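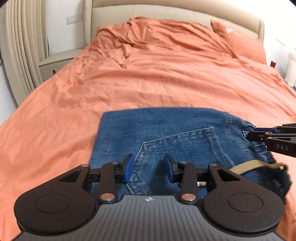 Every set of household handling demonstrations should come with a written rule for when a demonstration counts as finished. I have made this case inside my own company for most of a year, and I am making it in public now so that other people can argue with it.

Take folding. You ask ten people to fold a pair of jeans with a gripper in each hand, and you get ten ideas of what "folded" means. One stops when the legs are together. One goes on to halves, then thirds. One smooths the waistband for a while and then lets go. All of these get the same label, and a policy trained on them learns to dither at the end. We saw this at Sandudeo on a batch of 3000 folds. When Branwen Eynon went through a portion of them by hand, 229 had been marked as successes with one leg still hanging out past the other. The operators had done nothing wrong. The instruction sheet said "fold the garment" and they folded it.

Our sheet now has an end state for each garment type. For jeans: back pocket up, legs stacked, hem within a hand's width of the waistband, both grippers open and clear of the cloth for 2 seconds. That last part matters more than people expect. If the recording ends while a finger is still touching the fabric, you have no example of letting go cleanly, and letting go is where a lot of cloth handling fails. The waistband is thick, the leg is thin, and a fold that looks fine under pressure can spring back when released.

Nour Jaber disagrees with me on this and her argument is a good one. She says a strict end state makes operators perform for the checklist. They slow down, they fuss, and the motions stop looking like how a person handles laundry at home. She would keep the instruction loose and sort the recordings afterward. I think she is right about the fussing. We did see longer recordings in the first weeks after the change. But sorting afterward means somebody makes the same decision anyway, later, from video, without having felt the cloth. I would rather the operator make it.

The second rule I want is about surfaces. A lot of protocols say "flat surface" and leave it there. A bed is flat enough to fold on and nothing like a table. A duvet gives under the fingers, wrinkles travel into the garment, and the gripper can pick up bedding along with denim. If you record on beds, say so in the log. If you record on both, keep them as separate fields so whoever trains on the data can choose. Idris Prosser asked for this in April and it took one column.

Third, write down failed grasps and keep them. Too many teams delete a take when the fingers slip off a seam and start again. What reaches the training set is then a thousand clean pickups and no recoveries. People slip and regrip all the time when they do laundry. So will the machine, and it ought to have seen it done. Our target is 1000 takes with at least one regrip, labeled as such.

None of this needs a standards body. A shared two-page document would cover it, and I have put ours up for anyone who wants to copy it or mark it up. The part I am least sure of is the hand's width. Catrin Gittins thinks it should be a measured distance, and she may get her way in the next revision.

Jabari Wanyama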